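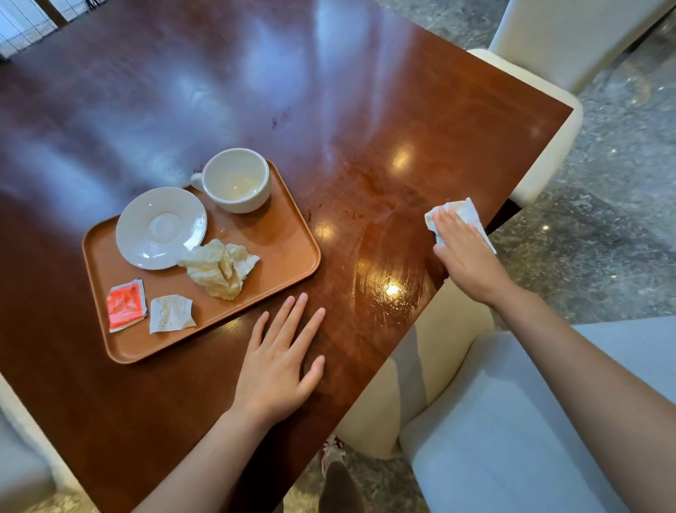 Relard Table Reset Kit, Classroom Edition

A practice kit for school and college robotics clubs entering the Table Reset event, in which a student-built arm has to deal with what a person leaves behind after one cup of coffee. It looks like the easy event on the sign-up sheet. Teams tend to sign up for it early and become quieter by April.

The job itself is the one in the photo: a used cup that has wandered off its saucer, a wadded napkin, torn packets, drips next to the tray, and a table that needs wiping with a folded napkin under a flat hand. Most people have this down by age nine. Your arm will want a semester.

What's in the box

Serving tray with raised rim
Cup and saucer, two sets (you will need the second set)
Pack of 1000 paper napkins
Assorted paper packets, sealed. Tearing them is left to the club
Dropper bottle and brown drip mix, washes out of most sleeves
Flat wiping pad with quick-change mount
Spare mount screws, 15
Coach's guide, 49 pages, of which the chapter on napkins is the longest

Arm, controller and table not included. The pad mount fits the Toivonen student arm directly. Hendico arms need the adapter plate, sold separately, and a bit of patience with the lower screw.

How clubs use it

The guide splits the work into three stages. In the first, the arm puts the cup back on the saucer and is allowed to take as long as it likes. In the second it picks up the trash, and this is where the crumpled napkin comes in. No two wads are the same shape, so a grip that was perfect before lunch may close on air afterward. Stage three is wiping. Press too lightly and the drips stay put; press too hard and the pad drags, or the table moves, or both.

We suggest having students do the whole thing by hand first and write down each move. Watch what the hand that isn't wiping gets up to. It makes for a good half hour of argument, and the arm can't do any damage while it's going on.

A note on tables

Practice on a dull surface to begin with, then on a glossy one. Ceiling lights reflected in dark polished wood look a lot like spills to a cheap camera, and a wet patch makes more of them. One test team's arm spent most of an afternoon scrubbing a light bulb.

From a coach

"We bought it for the seniors and the eighth graders took it over. Their arm still folds the saucer's napkin under the saucer. They say it's a feature and I've stopped asking." Ornella Bortolotti, Evolham Robotics Club

Care

Cups and saucers can go in the dishwasher. The pad can't. Empty the dropper bottle before summer break.

Questions about refills or the adapter plate go to Þröstur Lykkegaard in club orders.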